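Ranger les briques sur une table quadrillée

Le tri des briques de construction se fait mieux sur une surface préparée. La méthode qui suit demande du papier ou du carton brun, un rouleau de ruban adhésif bleu et un bac en plastique à bords bas. Comptez 20 minutes pour la préparation, moins si la table est déjà dégagée.

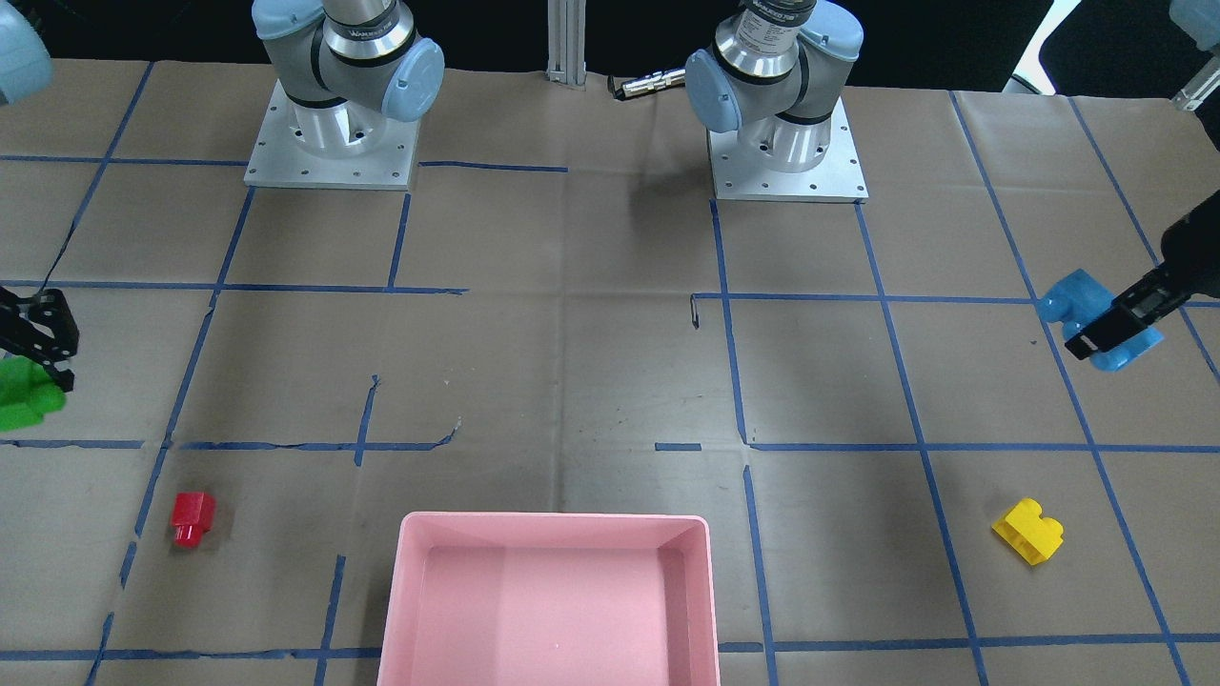
Par Syafiqah Govindasamy
Rubrique Atelier, mis à jour en juillet
Temps de lecture : 9 minutes

Matériel

Papier ou carton brun, de quoi couvrir le plateau
Ruban de masquage bleu
Un bac en plastique
Un mètre et un crayon

Étape 1. Couvrir le plateau

Déroulez le papier dans le sens de la longueur et fixez-le sous les bords. Si deux morceaux sont nécessaires, posez-les bord à bord sans les superposer : une surépaisseur suffit à faire basculer une petite brique. Quelques plis ne gênent pas. Le papier de la marque Killine se tend bien, le carton Kpodo est plus rigide et dure plus longtemps.

Étape 2. Tracer le quadrillage

Marquez les repères au crayon sur les quatre côtés, puis collez les bandes dans la longueur et ensuite dans la largeur. Des carrés de 16 cm conviennent pour des briques de grande taille. Ne tirez pas sur le ruban au moment de le poser, il se rétracte et finit par onduler. Une ligne un peu de travers ou interrompue n'empêche pas de travailler.

Étape 3. Placer le bac

Mettez le bac vers le fond de la table et laissez libres les cases du devant. Un bac rose tranche bien sur le brun et reste facile à repérer. Les parois basses permettent de voir les couleurs sans se pencher : le vert, le jaune, le bleu, et le petit rouge devant le bleu.
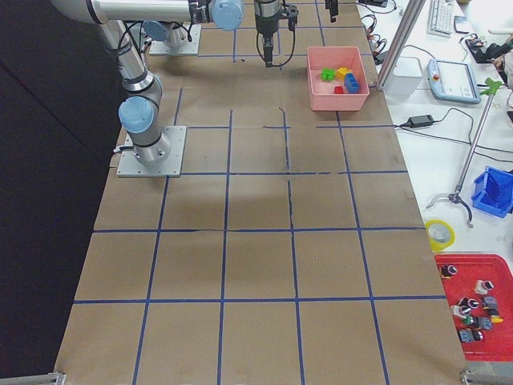

Ellitz demande en commentaire s'il faut vraiment du ruban de masquage, le sien, un adhésif d'emballage, ayant arraché le papier dès le premier retrait. Oui, prenez du ruban de masquage. L'adhésif d'emballage ne se repositionne pas et brille sous une lampe.

Étape 4. Ranger brique par brique

Prenez une brique à la fois, par les côtés, et amenez-la au-dessus du bac avant de la lâcher. Commencez par les grandes. Une brique qui tombe sur le flanc, le dessous creux visible, peut rester ainsi tant que le bac n'est pas plein. Les petites se glissent ensuite dans les espaces restants. 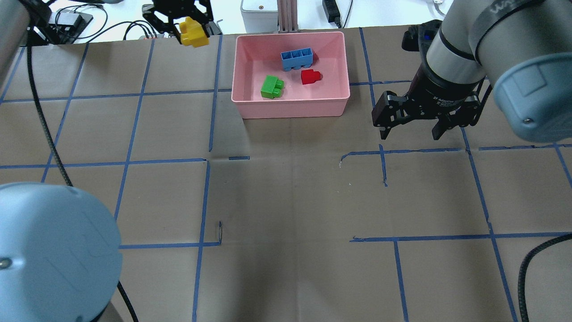 Étape 5. Entretenir la surface

Repassez le doigt sur les bandes qui se décollent et remplacez seulement les segments abîmés. Quand le papier se déchire, changez toute la feuille. Pour le bac, de l'eau tiède et un peu de savon suffisent. Séchez-le avant d'y remettre les briques.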